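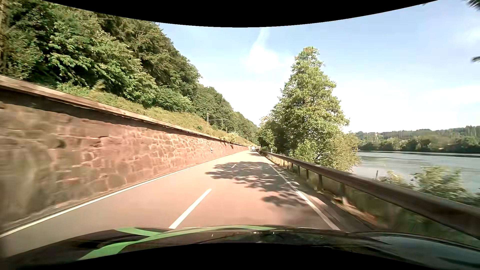 I have been putting off writing this one. Some of you know I spent most of my working life driving between customers for Ternlow, reading and fixing the pump stations that keep the cellars along our valley from filling up. A few of you have asked why I post so much more than I used to, and the short answer is that I am home for supper now. The long answer is what follows, so get yourself a coffee.

When I started, the job was the road. You had a list and a box of tools, and you went down the river from one station to the next, opened the cabinet, wrote down the hours on the pump, listened to it for a minute, locked up and drove on. Nine times out of ten there was nothing wrong. I knew every place to pull over between here and the lock, which bakery opened early, and which farm dog would let me past the gate (the old brown one at the upper station would not, ever, no matter what I brought him).

Then the company bought the Hutari system. It is a gray box in each cabinet that reads the pump by itself and sends the numbers to the office, and in the office there is a program that decides which of us goes where. The first winter we had it, I drove 1,412 miles in a month where I used to drive nearly twice that. I remember the number because Nii Owusu wrote it on the whiteboard under my name and drew a little sleeping car next to it.

I should say something about Nii, as he comes into this more than the box does. He was the dispatcher. For years he was the voice on my phone at seven in the morning, and he carried the whole valley in his head. He knew that if it had rained hard in the hills overnight you sent someone to the low stations first, whatever the list said. He knew who had a bad back and shouldn't be lifting covers. When the program came in, we all figured he was finished, and I think he figured so too. He went pretty quiet that fall.

What happened was messier. The program was good at the pumps and hopeless at us. It sent me past the same station 2 days in a row because one reading had come in late. It gave Rocha, who was six weeks off a knee operation, the one with the ladder. It had no idea that the river road closes when the rocks come down, and it would have had us sitting at the barrier with the engine running. So Nii started overruling it, first on the sly and later with a proper button that the Hutari people put in after he had called them enough times to be on first-name terms with the whole help desk.

He's still there. His job is different and I don't think he likes all of it. He used to talk to people all day and now he mostly looks at a screen, and he told me he misses being shouted at over a bad line. But he got a raise out of it, and his name is on the procedure, and I was glad to see both.

Not everyone came out that well. We were 5 drivers and now we're three. Biretti took early retirement and says he's happy, and I believe him about half the time. The youngest of us left for a delivery outfit in the city. Management said there would be no layoffs, and strictly speaking there weren't, but two chairs in the break room are empty and the card game died with them. I don't have a tidy opinion on that. The pumps are better looked after than they were. I've seen the failures drop with my own eyes, and the folks with the cellars don't care who found the fault, me or a gray box.

For me the strange part has been what the work feels like when I do go out. Every stop is a real problem now. There are no easy ones left to catch your breath on, no quick look and a signature. I come home less tired in the legs and more tired in the head. I asked if we could keep one plain inspection round a month, just to see the stations with our own eyes, and to my surprise they said yes. I have the first one in March and I've already decided where I'm having lunch.

My wife says I only asked for it so I could drive along the river with the window down. She's not wrong. If any of you have been through something similar at your own jobs, write me a comment. I read all of them, even if I'm slow to answer.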